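Lanz Hand Coffee Grinder: Nine Months In
Posted by Anel Botha on Dec 14, 2023
Filed under: Coffee, Kitchen stuff

I bought the Lanz in March, the same week my old electric grinder started smelling like a burning hair dryer, and I have used it nearly every morning since. A few of you asked for a proper write-up after I mentioned it in the post on cold brew, so this is me finally doing that. Paid for it with my own money, full price, no coupon, nobody sent me anything (I wish).

Quick background so you know who's talking. I drink two cups a day, mostly pour-over, with a French press when people are over. I don't own an espresso machine and I don't want one. I like coffee that tastes like coffee, and I can tell a good cup from a bad one, but if you start asking me about notes of bergamot I'm going to change the subject.

What it is

The Lanz is a metal tube with a crank on top and a jar on the bottom. Beans go in the tube, you turn the handle, coffee lands in the jar. The burrs inside are steel and 48 mm across, which is big for a hand grinder, and that was the whole reason I picked it over the Hukon everybody seems to start with. Bigger burrs, faster grinding, less time standing in the kitchen in my robe cranking away like I'm trying to start an old car.

It has 40 clicks on the adjustment ring. You unscrew the jar, turn the ring under the burrs, screw the jar back on. The manual says to start in the middle for pour-over and go from there, and I ended up at 22 for my everyday beans and 31 for the French press. Your numbers will be different! I only mention mine so you can see there's plenty of room at both ends.

In the box you get the grinder, the crank, the jar with a screw lid (so you can grind the night before, if you're that kind of person), a drawstring bag and a manual folded so many times it's basically origami. No cleaning brush. Remember that, I'll be complaining about it later.

The first week

I almost sent it back. The crank felt stiff and gritty and the first few batches tasted flat and kind of dusty. I wrote to Henryk Bednarek, whose blog some of you read, and he told me to run a pound of cheap supermarket beans through it before judging anything. So I did that over two evenings in front of the TV, and yes, my arm hated me, and yes, it made a difference. The gritty feeling went away. I don't know if the burrs needed wearing in or if there was some leftover machining dust in there, but by the second weekend the thing was turning so smoothly I thought I'd forgotten to put the beans in.

If you buy one, do the cheap beans. It's a pain and I wish the manual said so, but do it.

Grinding with it every day

My normal dose takes me 49 seconds. I timed it once for this review, standing at the counter, not hurrying and not dawdling. The Hukon at my sister's house takes long enough that I have a whole conversation while I'm doing it, and I have to grip it between my knees toward the end, so this is a big step up for me.

The body is a little thick. My hand goes around it fine but my mother's doesn't, and when she stays over she asks me to do the grinding, or she pretends she can't so that I'll do it. Hard to say. There's a rubber sleeve that helps with grip, and it slides down a bit when your hands are damp. I push it back up. It's annoying for one second and then I forget until the next morning.

The crank folds flat, which I thought was a gimmick until I took it on a trip and it fit inside a boot in my suitcase. The wooden knob on the end of the crank has darkened a bit where my palm goes and I like how it looks now more than when it was new.

Noise! I should talk about noise. The old electric one woke up the dog, the dog woke up everyone else. The Lanz makes a low crunchy sound and that's it. If you get up before the rest of your house does, I would almost say buy a hand grinder for that alone and don't even worry about which one.

The grind itself

Medium and coarse are lovely. Even, not much powder, and my pour-over drains in the same time day after day, so I've stopped fiddling and started just drinking it. French press is where I noticed the biggest change. I used to get that layer of sludge at the bottom of the mug and now I get a thin smear of it, and I can drink pretty much to the end.

Fine is so-so. I tried it for a moka pot at my brother's and had to go down to click 9, where the crank gets heavy and the whole grinder wants to twist in your hand. It worked and the coffee was good, but I wouldn't want to do it twice a day. If you're mostly making espresso, skip this one and look at the Jinard, which has a longer handle and a finer ring. I borrowed a Jinard for two weeks over the summer and it was easier at the fine end, no question. It was slower in the middle, though, and a lot heavier, and it costs enough that I'd be nervous about knocking it off the counter.

Very light roasts are hard work too. I had a bag from Tallisier (their roastery is the one with the tiny parking lot, I've complained about it on here before) that was roasted so light it was practically gravel, and I had to stop halfway and switch arms. Great coffee. I won't be buying it again until somebody else is doing the cranking.

Static

In winter, dry ground coffee sticks to the inside of the jar, to the ring, to your sleeve, to everything. The trick is one drop of water on the beans before you grind. I wet the handle of a spoon and stir the beans with it. I'd read that tip for years and thought it was fussy nonsense, and then I tried it and felt silly. Almost all of it falls out of the jar now with one tap.

Cleaning 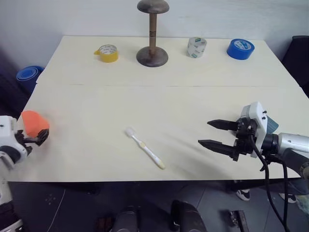
The Lanz comes apart without tools, and you should take it apart every couple of weeks or the old oils start to taste like a closed-up attic. Unscrew the ring all the way, pull out the inner burr, and lay the pieces down in the order they came off (there's a tiny spring and a washer in there and they go back one way only). As for the brush they didn't include, a plain toothbrush does the job, and I mean a really ordinary one, like the white and yellow one there. Keep it only for coffee. Go around the teeth of the burr dry, no water anywhere near it, and then poke the bristles up into the tube from below. A slim neck helps a lot in there, and the fat-handled ones get stuck halfway up and you end up just pushing grounds around.

The jar and its lid can be washed like anything else. The manual says not to put the jar in the dishwasher and I did once, by accident, and nothing happened to it. I'm not telling you to do it.

Putting it back together is where I mess up. If you forget the washer, the ring will still screw on and the crank will still turn and your coffee will come out like potting soil. I've done it three times. Now I check the countertop before I put any beans in.

Also, your click numbers count from where the burrs just touch, so after every cleaning you tighten the ring until the crank stops swinging freely and count up from there. It takes ten seconds. Don't tighten it hard.

One thing that broke

The little rubber stopper under the lid came unglued in month five. I sent Lanz an email with my order number and a new lid showed up a week and a half later, no arguing, no asking for pictures from six angles. The replacement has a stopper that's pressed in instead of glued, so I guess I wasn't the only one writing to them.

About the store reviews

When I bought mine, the store page had 1,927 reviews and I read way too many of them. Most of the one-star ones are from people who couldn't get an espresso grind or who got a stiff one and gave up in the first few days. Fair enough on the espresso. For the stiffness I'd say see above, cheap beans, two evenings, bad TV.

A couple of people said the markings on the ring rub off. Mine are a bit fainter than they were but I can still read them, and I count clicks by feel anyway.

Would I buy it again

Yes. I'd like a brush in the box and a grip that stays where I put it, and I'd like a slightly narrower body for people with smaller hands. But I reach for it every morning without thinking, it's quiet, it's quick enough, and my coffee is better than it was a year ago with the same beans and the same kettle.

Get it if you make pour-over, drip or French press for one or two people. For four people you'll need to fill it twice and you'll get tired of that (or of them). Get the Jinard if you're going fine every day. Get the Hukon if you want to spend as little as possible and you've got strong knees.

I'm trying a decaf through it next week and will add a note on whether the setting needs to change. If any of you have one of these and have found a grip sleeve that doesn't slide, please leave the name in the comments, I've tried a wide rubber band and it just snapped and hit the cat.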